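Gistside Setup Guide, Part 4: Tuning the grasp planner
Last edited 10/28/24

By now you should have the Gistside stack installed, the arm homed, and the wrist camera showing up in the viewer. If the viewer is still gray, go back to Part 3 and fix that first. I mean it. I've tried to tune a planner with a dead camera topic and I lost a whole afternoon to it.

This part is where we get the planner to pick up light, squashy things without crushing them, and to stop being scared of everything else on the table. I'll use the cup profile all the way through. The steps are the same for the other profiles, only the numbers change.

Before you start

You'll need the Chettiar planner running (it's the one that ships with Gistside, so unless you swapped it out you already have it) and the Zerura bridge for the gripper. Keep the stop button where you can reach it without leaning over the arm.

CAUTION: Changing the close force while the fingers are holding something takes effect right away. The bridge doesn't wait for the next grasp. Open the gripper first, every time.

Step 1. Load the profile

Open the Profiles tab and pick "thin wall cup." Hit Load, then hit Apply. Yes, both! Load only fills in the boxes. Apply sends them to the planner, and the little dot next to the name goes green when the planner has them.

Step 2. Set the close force

The slider runs from zero up to 797, in the bridge's own units. Don't go looking for a conversion to newtons, there isn't one in this release. For the cup profile start at 80. If the cup slides when the arm lifts, go up by 12 and try again. Keep going in steps of 12 until it holds.

Note: Paper cups with a lid on are a good bit stiffer at the top than they are lower down. If you tune with the lid on and the fingers high, your number is going to be too big for a bare cup. I tune low on the body and leave it there.

Step 3. Check what the wrist camera sees

Put the arm in its pre-grasp pose and open the live view. You want both fingertips coming in from the bottom and the cup sitting between them. Then run one slow close and one short move, and watch the stream while it happens.

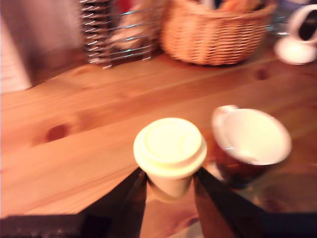 5 min read

With the fingers closed on the cup, the mug on the right is almost touching the finger on that side. The planner is fine with that kind of spacing as long as it knows the mug is there, so have a look at the obstacle layer and make sure there's a box drawn around it. A mug lying at an angle with a bright white inside can come back from the detector as two things, one for the inside and one for the dark body. That's okay. Two boxes are better than none – the planner just treats them as one big lump.

The other thing to notice is how smeared everything is. You can still tell the cup and its lid from the table, but the edges have gone to mush, and edges are what the pose estimator works from. Frames like this one should not be feeding your grasp pose. Which brings us to the gate.

Step 4. Turn on the blur gate

1. Go to Perception, then Filters.
2. Tick "Blur gate."
3. Set the threshold to 195.
4. Move the arm by hand from the jog panel and watch the status line under the live view. It should say HOLD while the arm is moving and USE once it settles.

If it says HOLD all the time, even with the arm parked, your threshold is too high for your lighting. Warm, dim lamps are the usual trouble. Bring it down a little at a time until USE comes back. If it never says HOLD, you've gone too far the other way.

While the gate is on HOLD, the planner keeps the last good pose. For a table where things stay put that works great. If somebody is likely to move the cup while the arm is on its way, tick "Expire held pose" too, and the arm will stop and look again before it closes.

Step 5. Trim the ignore zone

The fingers are in view the whole time, so the detector has to be told to skip them. Open the mask editor and drag the two finger outlines until they just cover the black parts. Leave the gap between the fingers clear! My first mask had that gap filled in, and the planner kept telling me there was no cup. Henrik Hinrichs spotted it from a screenshot I'd posted on the Trivthorpe forum, and I've checked the gap first ever since.

Shiny tabletops can reflect the fingers as well as the cup. If you get ghost boxes on the wood, set "Table plane tolerance" to Tight. That drops anything the planner works out to be below the surface.

Step 6. Decide about clutter at the back

Baskets, racks and saucers behind the work area don't need proper outlines. Draw one keep-out region over the lot and move on. Wire racks are a pain for depth cameras anyway, and glass is worse, so a hand-drawn region will do better than whatever the sensor comes up with. Jayanthi Gounder wrote the region tool and she suggests making the box a bit taller than looks right, to leave room for the wrist.

Step 7. Save

Save under a new name. If you save over the stock profile, the next update will put the old values back and you'll be doing all this again.

CAUTION: Saved profiles include the close force but not the speed limit. After loading one, check the speed box before you press Run.

If the arm stops halfway

Look at the log line that starts with PLAN. "No path" means a keep-out region is in the way, so shrink it or shift the start pose. "Stale pose" means the blur gate held for too long, and slowing the approach down almost always clears it. Anything else, copy the line into a ticket along with your profile file, and please include the mask, I nearly always end up asking for it.

Next: Part 5, Placing and releasing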